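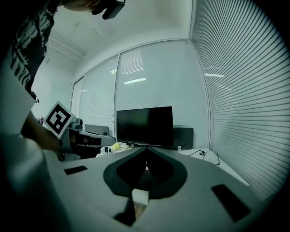

A hand-held gripper in use at a white desk, with a square black-and-white marker mounted on top.

Chore automation

Chore automation is the use of general-purpose machines to do everyday physical jobs in homes, offices and small workshops: clearing a desk, folding towels, loading a dishwasher, sorting parts into bins. It is usually kept apart from single-task appliances such as washing machines and robot vacuums, which have done their one job well for decades. The goal is a machine that can walk or roll up to an ordinary mess and deal with it, and progress toward that goal has been a delight to follow.

Current ability

As of September 8, 2026, the short answer to "can machines do the chores yet?" is "some of them, some of the time". Picking up a firm object of a known shape and putting it in a box is well within reach. Soft, shiny, tangled or see-through things are much harder. Cables are a famous headache, as they change shape when touched and like to catch on whatever is nearby.

Speed is the other big gap. In a desk-tidying trial at the Stasora workshop, a two-armed machine was given 90 tries at returning small items to a tray. It finished 481 separate pick-ups over the whole trial, a cheering result, but a single tidy took it 8 minutes. A person working beside it needed 30 seconds.

Learning by hand

Many newer systems learn from people. Someone does the chore while holding a pair of grippers, and the recorded movements are used to train a machine with similar fingers. Printed square markers are often fixed to the tools so that their position and tilt can be worked out from video. The appeal is plain: no robot has to be present, so practice can be gathered in real kitchens, offices and garages, with all their odd corners and awkward lighting.

Dexter Macapagal, who led the Stasora trial, has argued that the best lessons come from fumbles. A person who nudges a ball, misses it and tries again is showing the machine how to recover, and recovery is what most early systems lacked completely.

On the shop floor

Workshops have moved faster than homes. Benches stay put, parts arrive in the same trays, and the lighting can be chosen. The Vimton cell, a compact bench unit, packs small fittings through a full shift with a worker checking in between batches. The later Detard arm added softer fingertips, which made it far better at handling rubber seals and thin cardboard.

In the home

Houses are gloriously untidy, and no two are laid out alike. The Estrella project, begun in November, lends machines to families for table clearing and toy pick-up. Early reports favour the toys. Plates were handled safely but slowly, and cutlery was often left behind in drawers that had only been half opened.

Laundry remains the great prize. Towels can be folded neatly by several systems, while fitted sheets still defeat nearly all of them (and a good many people).

See also

Domestic robot
Learning from demonstration
Robot gripper
Motion tracking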